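Speaker notes, v3 – hand comparison talk, 7 August 2018

Slides are numbered in the deck. Slow down on 4 and 5, I always rush those.

**Slide 1 – title**

Say who I am, say I don't sell hands. Thank Gerrit Claeys for letting me see his logs before he had cleaned them up.

**Slide 2 – the claim**

- Both vendors say their hand does "everyday objects." Read that line out loud and let it sit.
- Ask the room: whose everyday? The Liretti brochure shows an egg. The Górecki one shows a wine glass. I have yet to meet a customer with an egg problem.
- What I wanted to know was duller. Can it pick up a pen off a flat surface without help?

**Slide 3 – what we ran**

- 1434 grasp attempts in total, spread over both hands. Same arm, same Citus controller.
- 18 objects, all of them cheap. Most came out of a desk drawer.
- An attempt counts only if the object is lifted and held. Touching it, dragging it or tipping it over is a miss. The vendors score this differently and you should ask them how.
- Operators swapped after every 40 attempts. People get tired and start to favor the easy angle. I did it too.

**Slide 4 – the number everyone photographs**

- 239 attempts were thrown out. Say why before someone asks: controller dropouts, mostly, and one bad morning with a cable.
- If you keep them in as misses, the gap between the two hands gets smaller. I have no strong argument for either way of doing it. Anyone who tells you theirs is the right one has a favorite hand.
- Don't show the bar chart for longer than a few seconds. It looks more certain than it is.

**Slide 5 – flat things and thin things**

Fingertips matter more than finger count. I believe this one, but I believed it before we started, so discount it accordingly.

A marker or a stapler lying on a notebook is a mean little test. The cover underneath can move, and the fingers have to come in low. 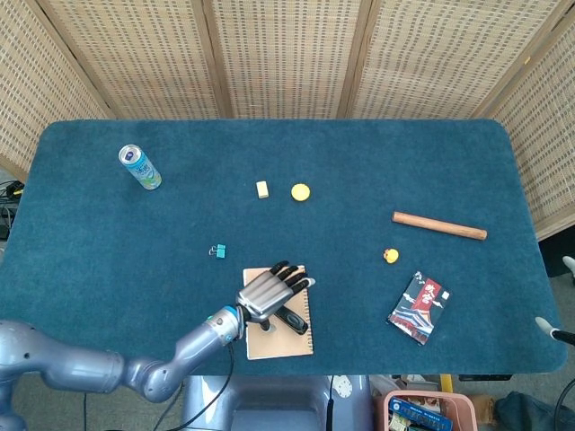
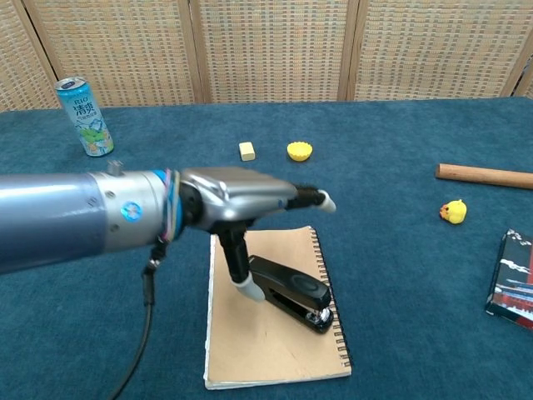

- Pistwood's people asked in March why we didn't clamp the objects down. Because your customers won't.
- Camera placement: the head view loses the fingertips behind the palm on low grasps. The chest view is better for those and worse for reach. We didn't test a wrist camera and I won't guess.

**Slide 6 – would I buy one?**

- For a lab, maybe. For a packing line, a two-finger gripper still costs less and gives you fewer joints to replace.
- Ask for the raw attempts, including the discarded ones. If they only send a video, ask how many takes.

Questions. If the price one comes up, send them to Gerrit.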